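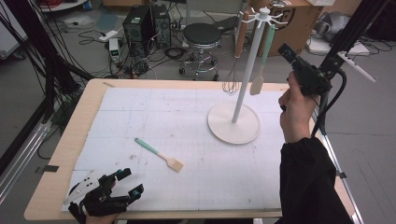
6/17/21

When we moved into the Tustley house in May, I gave myself one rule: no more junk drawer. You know the kind I mean, the one next to the stove that opens 5 inches and then jams on a ladle, so you have to slide your hand in sideways and feel around for the thing that's stuck. I lived with a drawer like that for 13 years and I'm fairly sure I lost a whole potato masher in it.

My friend Rodica Preda hangs everything. Her kitchen is tiny (smaller than my old one, and that's saying something!) and yet she always has a spoon in her hand before I've even found the salt. So I finally gave in and got one of those standing utensil holders, a plain white one with a round flat base and a tall pole, and hooks curving out all around the top like a little mug tree. It takes up hardly any room, and I can pick it up and move it when I need to roll out dough.

The whisk went up first. It's the wire kind with a light wooden handle, and it was the worst offender in the drawer by a mile, catching on every single thing in there. Hanging up, it's a completely different animal. Then came the spatulas with the mint-green handles, which I love far more than anyone should love a spatula. I do move them around a lot, though. One day they're side by side, and the next I've decided the whisk needs more elbow room and everything shifts over a hook.

A few things I've learned so far. Hang the bulky pieces across from each other so the stand feels balanced. Dry everything well before it goes up, or you'll have drips on the counter. And be a bit strict about what gets a hook! My sister-in-law Nataša came for lunch and tried to add the tongs, the pizza wheel and a tea strainer, and it looked like a yard sale.

The tongs are back in the drawer for now, along with the measuring spoons and a very nice cheese knife I bought at Festance and never use. I still need to find somewhere for the rolling pin, which is living on top of the fridge and comes down on my head whenever I reach for the cereal.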